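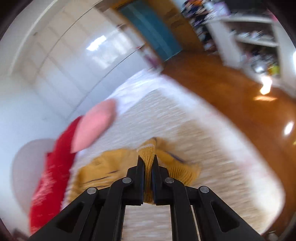
Photo: Pankaj Shukla / Elline

Knitwear care: frequently asked questions

Can I hang my striped knit?
We suggest folding it. A hanger can stretch the shoulders, and ribbing loses its shape under its own weight.

Where should I fold it?
On a bed or any wide, flat surface. Spread the knit out, smooth the ribbing with your hand, bring in the sleeves, then fold the body in half from the hem.

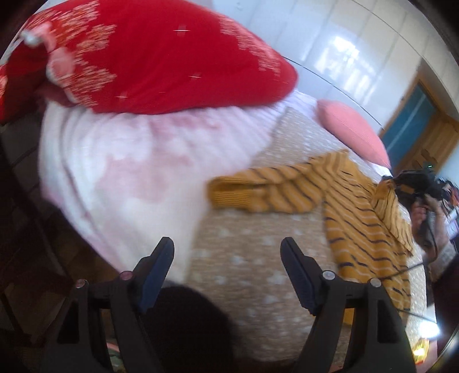
Mustard knit with navy stripes, laid out on a dotted bedspread.

Do stripes need to line up?
No. Matching the side seams is enough.

How many knits fit in a Brusent drawer box?
Up to 11, folded. Do not stack more than 2 boxes.

Will mustard yellow bleed onto light bedding?
Dry, no. Wash it separately the first time.

When do winter colors come back in stock?
In November.

Last updated 2024-06-27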